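Two Days at the Likstead Antiques and Collectibles Fair

I finally made it to Likstead. People have been telling me to go for years, and every November I find some excuse, usually money. This time Macarena Urrutia had a spare seat in her van and a booth to fill, so I paid for half the gas and packed two empty suitcases with newspaper for wrapping.

We left at an hour I don't want to talk about and got there just as they were opening the dealers' gate. If you've never done a fair from the dealer side, try it once. There's a stretch before the public comes in when everybody is buying from everybody else out of the backs of trucks, with flashlights, and most of the really good stuff moves right then. I saw a pair of cast iron owl andirons change hands twice before I'd finished my coffee! I was too slow both times.

Admission for regular folks was 11 dollars, good for both days, and parking was free if you didn't mind the field. I'd wear boots. It had rained earlier in the week and the far rows were soup.

The metalware is in the long hall on the left as you come in, and that's where I spent most of the first day. Doorstops, bookends, trivets, paperweights, inkwells, a whole table of nothing but advertising ashtrays. Prices were all over the place. I watched one man ask 50 dollars for a bronze-washed bookend (one bookend, no mate) and three tables down there was the same one as a pair for less, with better felt. Walk the whole hall before you open your wallet. I know this, I say it to everybody, and I still bought a brass horse head in the second aisle that I saw cheaper by lunchtime.

Rupert Gruber had his usual spot by the radiators. He does nothing but desk pieces, and he's the person to see if you want to learn how to tell solid brass from plated. He let me handle everything and showed me what he looks for underneath — file marks, the color down in the corners where polish doesn't reach, whether the screws match the age of the rest. He had a Dellano letter holder I wanted badly. It stayed on his table. I went back to visit it more often than I should admit.
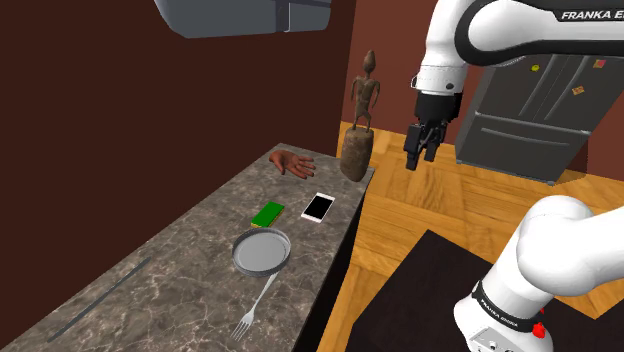 Carved wooden figurine and a marble-look countertop, with a Franka Emika arm.

The wood carvings were upstairs, and I nearly skipped them, since I don't collect wood. Glad I climbed up! Hortensia Retamal had a table of little carved people, farmers and fiddlers mostly, and she knew which village each one came from and could tell the good carvers by how they did the hands. She said the hats are what people fake, or replace, so check whether the grain runs on through. I came down with a shepherd missing the end of his crook. 20 dollars, and she threw in a box for him.

Lunch was sausage and potatoes from the truck by the auction tent, eaten standing up. The auction itself I could take or leave. Cristóbal Villalba called it and he's fast and funny, but the lots were mostly furniture and I had suitcases. There was one box lot of drawer pulls and key plates I bid on and lost to a lady in the front row who bought every hardware lot of the afternoon.

Second day was slower. A lot of dealers start packing right after noon even though the sign says five, and that annoys me a little, but it's also when they'll deal. A fellow with a cardboard sign that just said PROVEN (his shop name, I asked) let me have a heavy brass pen tray and a cracked marble blotter base together for less than the tray was marked that morning. I also found a Carré catalog, cover gone, most of the pages there, with pictures of bookends I've been trying to put a name to for ages. Best thing I brought home, and it weighs nothing.

Macarena sold well, mainly the lamps, and hardly left her booth, so I brought her food and minded the table now and then. Nahuel Maldonado stopped by to see her and the two of them got talking about shipping marble, which took up most of an hour. Short version: double box it, and stand slabs on edge, never flat.

If you're thinking of going next year, bring cash. Several tables wouldn't take checks, and the line at the one cash machine went out the door. Bring a magnet and a little flashlight too, and a tape measure if you're buying in pairs. I got home with one suitcase full and the other about half, and the horse head is holding up my cookbooks.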